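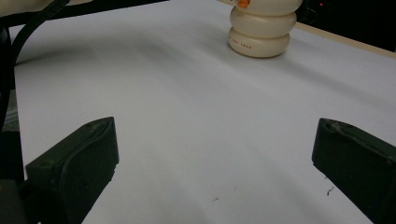

Séance 4 - Dessiner du blanc sur du blanc

Atelier d'observation, centre Brindham, groupe du lundi

Bon, je reprends par écrit ce que j'ai raconté lundi, parce que j'ai parlé trop vite (comme d'habitude) et que trois d'entre vous sont arrivés quand j'avais déjà effacé le tableau. Gardez ces notes avec celles de la séance 3, on se servira des deux pour le rendu de juin.

Ce qu'on cherche

On travaille avec presque rien : un plateau blanc et un gobelet crème. Pas de drapé, pas de fruits, pas de bouteille verte derrière laquelle se cacher. Je sais que ça en a déçu certains, mais c'est mon exercice préféré de tout le semestre ! Quand la couleur vous lâche, il ne vous reste que les valeurs, et là vous êtes obligés de regarder.

Commencez par le plateau seul. Regardez-le vraiment, avant de prendre le crayon. Une surface blanche et lisse, on croit qu'elle est blanche partout, et on laisse le papier nu. Or il y a une large bande grise, toute douce, qui part en diagonale depuis le haut à gauche, et puis le bas et la droite qui s'éclaircissent jusqu'à un blanc presque bleuté. La bande n'a pas de bord. Si vous lui en dessinez un, vous venez d'inventer un pli.

Ceux qui retouchent leurs photos à l'ordinateur connaissent l'échelle des gris, qui va de 0 pour le noir à 255 pour le blanc pur. Ouvrez une photo de table blanche prise chez vous, promenez la pipette dessus et notez ce qu'elle affiche. Vous tomberez très rarement sur 255, même dans les zones que vous auriez juré toutes blanches. Moi, la première fois, j'ai cru que mon logiciel était cassé.

Le matériel

Papier Clindale à grain fin, le format moyen suffit. Deux crayons, un HB et un 2B, pas plus. J'ai vu passer des 6B, rangez-les, on en reparlera pour les étoffes. La gomme mie de pain MacKinnon est bien si vous en trouvez, sinon n'importe quelle mie de pain un peu souple. Et un chiffon propre pour les mains, vous me remercierez quand vous aurez de grandes zones claires à garder claires.

Pas d'estompe pour cette séance. Je sais, je sais. Mais l'estompe donne tout de suite un gris satiné qui plaît à l'œil et qui empêche de réfléchir à la direction de la lumière. On fait les dégradés à la hachure, légère, en repassant dans le même sens, et si ça prend deux heures ça prend deux heures.

Le choix de l'objet

Un gobelet à anneaux, comme une pile de bourrelets arrondis les uns sur les autres, c'est un cylindre qui aurait décidé de compliquer la vie de tout le monde. Avec un cylindre lisse, vous posez un clair, un demi-ton, une ombre, et c'est plié. Avec des anneaux, chaque bourrelet recommence l'histoire : il attrape la lumière sur son dos et il la perd dans le creux qui suit.

L'erreur classique, et elle est partie dans presque tous les cartons lundi, consiste à tracer les creux comme des lignes. On obtient un ressort, ou un tonneau cerclé. Les creux sont des ombres étroites, plus foncées à certains endroits, presque absentes à d'autres. Laissez-les disparaître là où la lumière entre dedans.

Deuxième erreur, les ellipses. Votre œil est au-dessus de l'ouverture, donc vous voyez l'ellipse du haut. Les anneaux suivent la même logique, et plus vous descendez vers la base, plus la courbe s'ouvre. Si vos courbes du bas sont plus plates que celles du haut, le gobelet bascule. Mon ami Ewan Rennie, qui m'a appris à dessiner à l'époque où on partageait l'atelier de la rue Bollalora, me faisait tracer les ellipses entières, y compris la partie cachée, très légèrement, avant de toucher à quoi que ce soit d'autre. J'ai râlé pendant des mois et maintenant je vous inflige la même chose.

Comment procéder

1. Placez le gobelet dans la moitié haute de la feuille, avec du blanc tout autour. Il faut de l'air, le vide fait partie du dessin.

2. Tracez l'axe vertical, puis l'ellipse d'ouverture, puis celle de la base.

3. Répartissez les anneaux entre les deux, à la pointe du HB, sans appuyer.

4. Posez la valeur du fond avant celle du gobelet. Oui, avant ! Un crème a besoin d'un voisin pour exister, et si le fond reste vierge vous allez noircir l'objet pour le faire sortir.

5. Cherchez l'ombre la plus foncée de tout le dessin et mettez-la tout de suite. Le reste se règle par comparaison.

6. Revenez au plateau, adoucissez, nettoyez les clairs à la mie de pain.

7. Reculez de trois pas. Plissez les yeux. Si le gobelet disparaît complètement, c'est plutôt bon signe à ce stade, il suffit de remonter un peu les creux du côté de l'ombre.

Le petit point orange

Sur le devant du gobelet il y a un petit point orange, et on m'a demandé s'il fallait le mettre. Bien sûr qu'il faut le mettre. Il est là. Au crayon gris, un orange devient une valeur moyenne, plus foncée que le crème qui l'entoure, et il vous rend un service énorme : il dit où se trouve la face avant. Placez-le bien par rapport à l'axe, parce qu'un point décalé fait tourner tout l'objet et on ne comprend plus d'où on le regarde.

Attention quand même à ne pas en faire la vedette. C'est tout petit. Un seul passage de 2B, sans contour.

Le blanc qui tire sur autre chose

Dernier morceau de la séance, pour ceux qui veulent passer à l'aquarelle ensuite. Le support est blanc, on est d'accord, sauf qu'il tire légèrement sur le lavande, et que le gobelet tire sur le jaune. Posés l'un sur l'autre, ils se renforcent. Un lavande très pâle à côté d'un crème, ça vibre un peu, et c'est cette petite différence qui fait que l'objet se détache sans qu'on ait besoin de le cerner.

Pour les mélanges, beaucoup d'eau, vraiment beaucoup, une pointe d'outremer et un rien de rose. Faites l'essai sur une chute avant. Pour le gobelet, un ocre jaune tellement dilué que vous aurez l'impression de peindre à l'eau claire. Attendez que ce soit sec pour juger - l'aquarelle pâlit en séchant, vous le savez, et vous l'oubliez à chaque fois (moi aussi).

Au fond, le long du bord éloigné, il reste une bande de bois clair. Gardez-la. Elle ferme la composition, et comme elle est plus chaude que le blanc, elle le pousse vers le froid sans que vous ayez rien à faire.

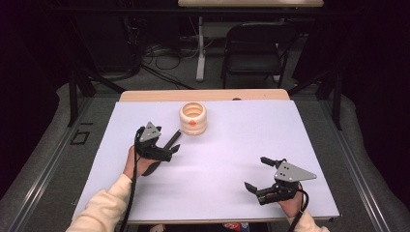 Faut-il commencer par l'ombre ou par la lumière quand l'objet est presque de la même couleur que le fond ?

Commencez par l'ombre, en posant d'abord la plus foncée. Dans un sujet très clair, l'écart entre les valeurs est faible, et on se trompe facilement si on n'a pas fixé tout de suite l'extrémité sombre de l'échelle. Les clairs, eux, sont déjà sur le papier, il suffit de ne pas les salir.

Pour la semaine prochaine

Refaites l'exercice chez vous avec n'importe quel récipient clair à reliefs, un pot de yaourt strié, une tasse cannelée, ce que vous avez. Une feuille blanche dessous, une seule lampe, à gauche. Si vous avez une lampe réglable, prenez une ampoule d'environ 800 lumens et éloignez-la jusqu'à ce que l'ombre portée devienne molle sur les bords. Éteignez le plafonnier, sinon vous aurez deux ombres et vous passerez la soirée à vous demander laquelle est la bonne.

Je veux deux dessins : un où vous ne faites que le support, sans l'objet, et un complet. Le premier vous paraîtra idiot. Faites-le d'abord, et donnez-lui autant de temps qu'à l'autre.

Pour les retardataires, les planches de la séance 3 se rendent avant 11 heures lundi, dans le carton à dessin près de la porte, avec votre nom au dos et au crayon. Pas au feutre, ça traverse.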